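Home Organisation and Its Claims
Handout 3: Small things on a table
Course notes, Geetha Nadar

The set reading for April was the Ledlow pamphlet, which promises a settled table in 9 minutes. I have my doubts. Ledlow never says what was on the table to begin with, and a timing without a starting point tells us very little.

Take an ordinary table: a patterned cloth, a few soft or shiny odds and ends, a clear container. 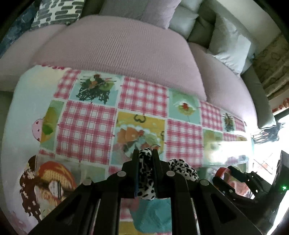 Ledlow's first rule is "sort by type". Fine for scrunchies – two with the same spots plainly belong together. It is much weaker on the leftovers. A roll of tape has no type until you own another roll, and in most houses it ends up in whichever box is open.

The second rule, from Chacko, is that containers should be see-through so that people put things back. Chacko's survey had 69 households and asked them whether they felt tidier. Feeling tidier is cheap. I would want to know where the tape was a month later.

A point both authors skip is the cloth. Small things are harder to pick out against a busy print, and I suspect a plain cloth would do as much good as a new box.

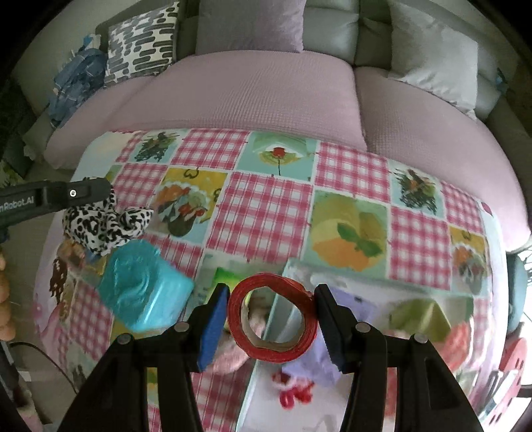
Stoner is more careful and admits that soft items spring back, so a box that looks full may be half air. The advice that follows (fold everything, hair ties included) strikes me as absurd.

For the seminar
Clear one table at home by Ledlow's rule and note anything you could not place.
Read Fletedska, chapter 3, and mark any claim with no evidence behind it.
Bring one container you bought and stopped using.

Written notes are due Jun 11, 2025. Keep them short.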